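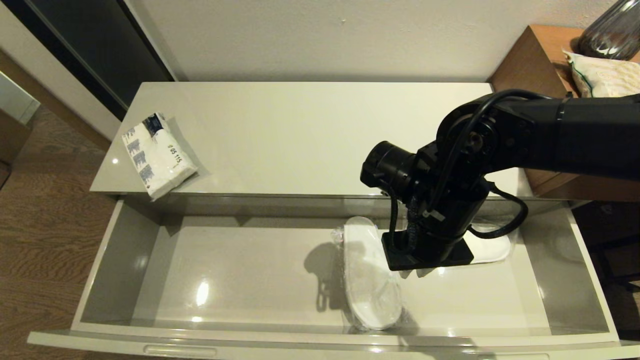 The drawer task at Flarkby is running again after the stoppage on 2019-04-06, with a lower speed limit and a change to the cable routing still to come. For those who weren't in the building, the right arm stopped answering position commands while it was lowering an item into the bedside cabinet, and it stayed down in the drawer with the motors holding. The fault was traced to the cable on the wrist. When the arm reaches down into the open drawer, that cable bows out in a loop to the right, and on run 1565 the loop caught the drawer side as the wrist turned. The connector pulled partway out. The controller lost the wrist signal but didn't treat it as a fault for nearly 4 seconds, and in that time it kept pressing down.

No one was hurt. The operator hit the stop button and the arm went limp, as it should. The drawer runner on that side was bent and has been replaced. The slippers and tissues were fine.

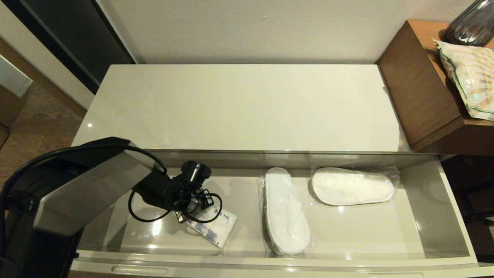
What worries us more than the snag is the delay. A lost signal from any joint is supposed to stop both arms at once. The timeout had been lengthened in July to get rid of nuisance stops, and the change was never written up. Rosalie Reisinger has gone back through the settings on both arms and put the original value in. She also found the same long timeout on the bench unit at Warnitholm, so that one has been corrected too.

Until the new cable clips arrive from Dedska, please keep to the following when you run the drawer task. Wrist rotation stays under half speed whenever the gripper is below the cabinet top. The operator stands within reach of the stop button and doesn't leave it to fetch items. If an arm stops in the drawer, cut power before you put your hands in, even if the screen says idle.

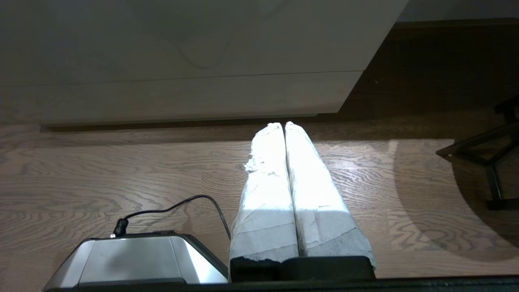
Check the connectors by hand at the start of each shift and again after any contact with the furniture. If one is loose, push it home, note it in the log and tell Rosalie before you carry on. Two people have told us they'd felt a loose connector in the weeks before the stoppage and had simply pushed it back in. Those reports would have been useful.

The Kourkoulas kitchen task isn't affected. Its arm uses a different wrist and the cable runs inside. The full fault report is in the shared folder under number 2794, and questions can go to Rosalie.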